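What Is Patchwork, Anyway?

Have you ever looked really closely at a blanket and noticed it's made of lots of little squares? Then you've met patchwork! I'm a bit nuts about it, so let me tell you how it works.

A long time ago, cloth was hard to get, and people didn't like to waste a scrap. When a shirt wore out, they cut the good bits into squares and sewed them together (that's the "patch" part and the "work" part). Keep adding squares and pretty soon you've got something big enough to sleep under. My neighbor Conall Mulcahy made one with 409 pieces, and it took him until July to finish. His fingers were so sore!

Now for the sneaky part. Some patchwork isn't sewn from pieces at all – it's printed! A machine puts the whole pattern onto plain cloth, squares and everything.
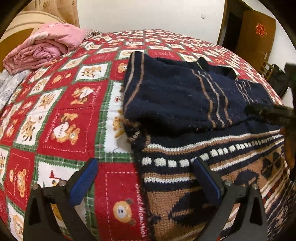

Printed patchwork with cartoon bears, and a navy sweater on top.

See the dashed lines? They look like stitches, but they're only ink. I was fooled by a bedspread like that when I was five and spent ages trying to feel the thread with my fingernail.

The sweater gets its pattern a different way. Those little white squares are knitted. The knitter swaps from navy yarn to white yarn and back again, over and over, so the squares grow along with the sweater. I think that's pretty clever.

So a pattern can be sewn, printed or knitted. Want to be a pattern detective? Pick something soft at home and turn over a corner. If you find seams between the squares on the back, it was probably sewn together. If the back is plain, it may well be printed. Check your socks too – stripy ones are great for this!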